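Search stories, authors, keywords
Search

The White Table

Chunhua Hao had rented the shop on Meireles Street for 31 years, and in August she told her daughter-in-law she was giving it up. Xiaoyan Wei took two days off work and drove down to help her clear it.

Most of the stock had already gone. What remained was the display furniture and whatever stood on it. Chunhua wanted one table kept exactly as it was until the last afternoon, so that people passing would still have something to look at.

"Who's passing?" Xiaoyan asked.

"Da-eun passes. She goes to the pharmacy at five."

Xiaoyan wrapped bowls in newspaper and put them in cartons marked Hodanard, which was the name of the storage place out by the highway. She worked from the back of the shop toward the front. By noon she had reached the white table.
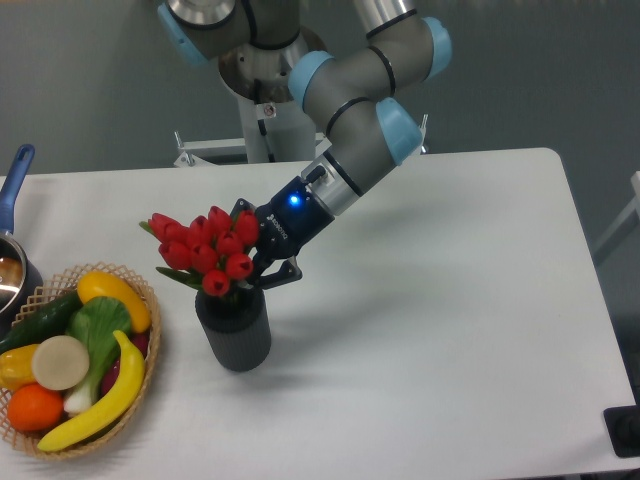 "Can I pack the basket, at least?" she said.

"No."

"It's fake fruit, Ma. It doesn't need to be watched."

Chunhua was on the stool by the register, going through receipts. She licked her thumb and turned one over. "Your husband bit into one of those when he was four," she said. "He cried all the way home. His father had to buy him a real one."

Xiaoyan had been married to Zhiqiang Qian for 12 years and had never heard this. She asked which one he had bitten. Chunhua said it was long gone, she had thrown it out that night, and these were newer.

They ate lunch standing up. The new tenant, a young woman named Ye-ji Hwang, came by with a tape measure and said she was sorry to interrupt. She measured the window and the wall beside the door. She was going to sell eyeglasses. When she had finished, she stayed a moment by the table and asked how much the flowers were.

"Not for sale," said Chunhua.

"She means they're yours if you want them," said Xiaoyan.

"I mean they're not for sale."

Ye-ji wrote down her numbers and left. Xiaoyan said that had been rude, and Chunhua said yes, a little. 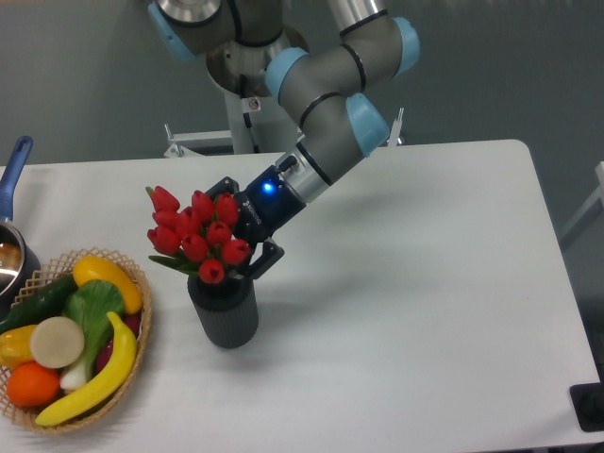
Zhiqiang called at four to ask how it was going. Xiaoyan took the phone out to the sidewalk and told him the back was done and his mother was being stubborn about the rest. He asked what the rest was. She looked in through the glass and told him: the saucepan with the blue handle, the basket, the red tulips in the gray vase. He was quiet, and then he said the tulips had been his father's idea. Real ones cost too much to replace every week, and his father couldn't stand an empty vase.

She went back in and didn't say anything about it. She taped two more cartons shut and swept.

A few minutes after five Da-eun Geum came along the sidewalk with her pharmacy bag. She stopped at the window, looked, and raised her hand. Chunhua raised hers. Then Da-eun walked on to the bus stop.

Chunhua got down off the stool. She took a sheet of newspaper from the pile and smoothed it flat.

"The fruit can go in the carton," she said. "I'll carry the flowers on my lap."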